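4.2 Resting time and the batter problem

I'll admit I went into this part of the study sure I knew the answer. Every cook I grew up around let crepe batter sit overnight, and so did I, and I figured the numbers would just back me up. They mostly didn't (which stung a little!), so let me go through what we did before I get to the part that annoyed me.

We made 286 crepes from one base recipe: flour, milk, eggs, melted butter, a pinch of salt. The flour was all one lot from the Rodby mill, bought in February so we wouldn't have to switch bags halfway. Batters rested in the fridge for no time at all, for one hour, for four hours or overnight. Everything was cooked on the same pan over the same burner, and I poured every single one myself. That's a weakness, and I'll come back to it, but my first try at sharing the pouring gave us crepes so different in size that I couldn't tell what the rest was doing and what the wrist was doing.

Tearing was the thing I cared about most. A crepe counted as torn if it split during the flip or while being folded in quarters, and a lacy edge didn't count against it. Batter cooked right away tore far more often than the rest, no surprise there. But the one-hour batter and the overnight batter were so close that I went back and checked the sheets twice, sure I had mixed up the labels.
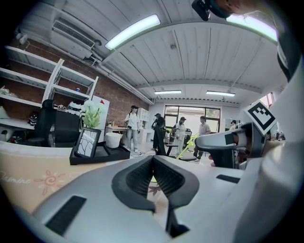
Thickness told a slightly different story. The overnight batter had thickened enough by morning that I badly wanted to thin it with a splash of milk, the way I would at home, and the protocol said no. So those crepes came out heavier, and a few of our tasters at Sutter called them "bready," which I think is fair. The four-hour batch was the one people kept reaching for, though I wouldn't hang much on that, as the plates went out in the same order each time and folks were hungrier at the start.

Figure 3. Share of torn crepes by resting time, all batches pooled. Bars show the spread between cooking days.

What about the milk? We ran a smaller set with the milk warmed first, following the method in the Omero notes, and the gap between no rest and one hour shrank quite a bit. My guess is that the flour takes up warm liquid faster, but we didn't measure that, so please read it as a guess. I'd love to see somebody repeat it with buckwheat, which behaves like a whole other animal in my kitchen. Section 4.3 takes up the pan temperature readings from these same cooking days.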